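Teaching a robot arm to put shoes away: my tips so far

If you've been reading this page for a while you know I like a tidy entryway, and you also know I can't leave a gadget alone. So yes, the two hobbies have met! I've been teaching a robot arm to handle shoes on a rack, partly by remote control and partly by just reaching in with my own hand, and people keep writing to ask how you set something like that up at home or in a shop. A few tips, in the order I learned them (the hard way, mostly).

Start with the backdrop. My first go was against a wall full of coats and hooks, and reviewing the recordings gave me a headache. Brenda Dobson over at Pondwood suggested plain dark curtains and I've never looked back. White soles really pop against black cloth.

Next, pick shoes that don't all look alike. I like a mix of colors, and I like a few with tall, soft collars in there, because floppy knit is a whole different job from a firm sneaker. Put them in pairs with the toes out and use every level, including the floor under the rack.

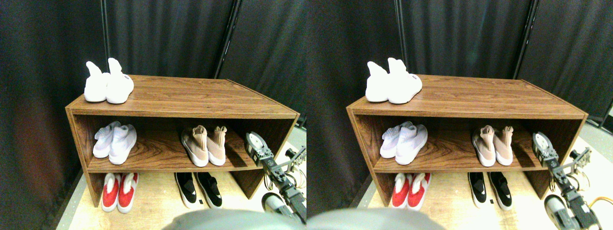
Five pairs on the rack, and the gripper over by the beige-pink ones.

Leave yourself room on one side for the arm to come in. I used to shove the rack into a corner to save space and then wonder why every move was so cramped. Now I pull it out, drive the arm slowly to its starting spot and stop there for a breath before I begin. That little pause makes the recordings much easier to sort later – Ismael Leite taught me that one, and he has 419 of them on his drive, so I listen.

Go slower than feels natural on the remote. Slower than that! I practiced for 18 evenings before my runs looked smooth, and the jerky early ones all went in the trash.
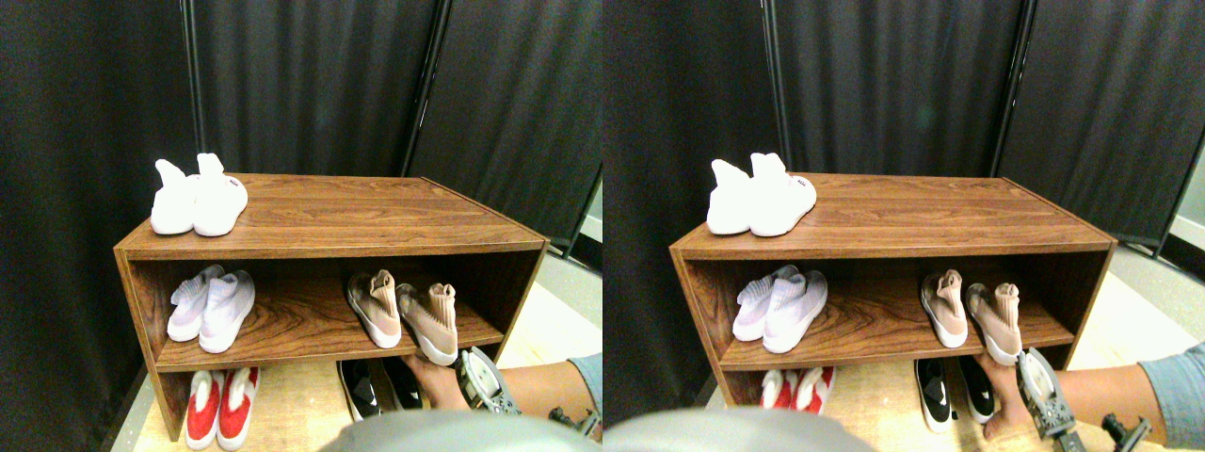

When it comes to helping by hand, keep your moves small and keep your sleeves snug. Reach in low, touch only the shoe you mean to touch, and don't bump its neighbor. Keep your other hand near the stop button the whole time, please. I do nine runs and then take a break, and if I skip the break I get sloppy and start knocking soles together.

One last thing about the rack itself: wipe the shelves before you start. Grit makes soles drag, and a shoe that drags is a pain to set straight with a gripper. A barely damp cloth does it, then a dry one. I'm trying felt strips on the middle shelf next and will post how they hold up.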